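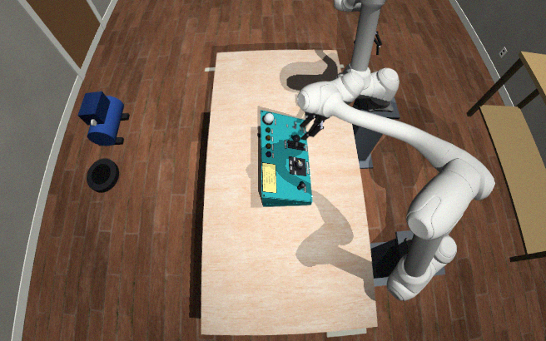
Where do you eat when the whole office smells like cough drops and you get 51 minutes for lunch?

Lozano, on the corner, at the counter by the window, and you order the lentil soup before you even sit down.

Jummai Sani figured that out in her second week at Landier, and she told everybody! She told Tanko in the elevator. She told Kurniawati over the phone, while Kurniawati was home with a feverish toddler and couldn't have cared less about soup (she asked what kind of bread it came with, though).

"You walked out in the middle of payroll?" Tanko said.

"I ran out. I ran the whole way — in these shoes!"

So on Thursday's big deadline, no, wait, they moved it up a day, he went with her. It was pouring. They shared one umbrella and both got soaked on the same side, and the soup had little crispy onions on top this time, piles of them, and Tanko laughed so hard at something the cook yelled that he had to put his spoon down.

His phone buzzed 5 times. He turned it over.

"We should bring some back for Kurniawati," Jummai said. "I'll drive it over after work. I love her street, all those big messy maples!"

"She lives 20 miles away."

"Then we'd better get the large," she said, and waved at the cook.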